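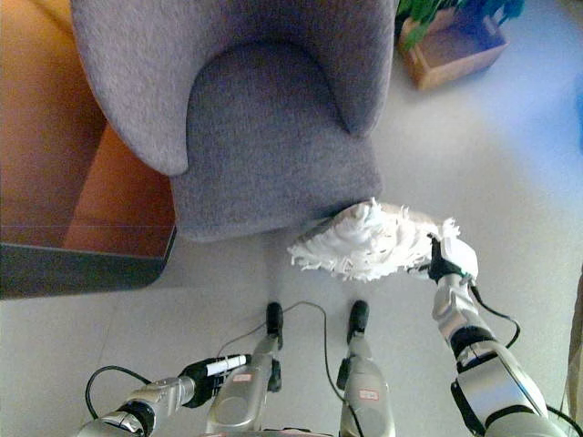

Gray armchair, front edge of the seat

April 10, 2025
Entry by the upholstery bench, Hulholm workshop

Dusting before the vacuum this time. In January we went straight in with the brush nozzle and it raised the nap on the Harkska sample, so the order is now duster, then nozzle, then lint roller if needed.

White fluffy duster, no spray. Start low. The front lower edge of the seat cushion curves in close to the floor and catches whatever gets swept past it. Keep the head sideways and flat to the fabric. Short strokes, same direction, shake it out over the bin and not over the floor.

After the seat, the wings. They flare out at the top and the fabric turns over the curve, so the duster has to follow it round. The gap where the cushion meets the inside of the wing is too tight for the shaggy head. Use the crevice tool there.

The gray is heathered, so dust is hard to judge straight on. Check with the hand lamp held low from the side.

Notes

- Job number 213. Fabric is from the Zarkier roll, the felt-like one. Don't mix it up with the Gallegos gray, same shelf, smoother finish.
- Floor under the chair to be done last, pale surface, shows everything. Damp mop only.
- Wooden piece to the left gets its own cloth. No polish while the chair is next to it. We had a spot on an arm last time and it took 2 goes with the foam to get it out.
- Plant can stay in its cardboard box until the floor is done. Water it at the sink.
- Duster head: wash by hand, hang up overnight. The spare is in drawer 18.

To do: order lint roller refills. Ask Hulholm front desk if the chair is going back with the glides on or off. Write the fabric code on the tag before it gets wrapped.

Hulholm Workshop | Contact the bench | © 2025 Hulholm | Back to top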